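I have been meaning to write about sleep for ages, and of course I'm doing it at 2 in the morning with a mug of warm milk going cold next to me. I turned 62 in May and somewhere along the way I stopped sleeping straight through. We moved to Drosmont thinking the quiet would fix it (it's so quiet out here!) and all it did was let me hear the refrigerator. 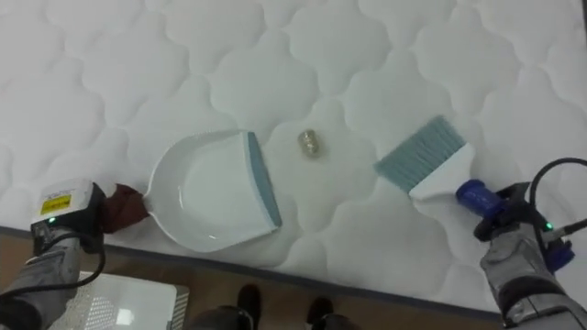
Go to bed later, my sister keeps telling me, and quit lying there waiting for it. She may well be right, she usually is, but I do love an early night with a library book and the window open a crack. So I've settled on a compromise, lights out at ten thirty and no clock in the room, and last week I had 5 good nights, which felt like a vacation.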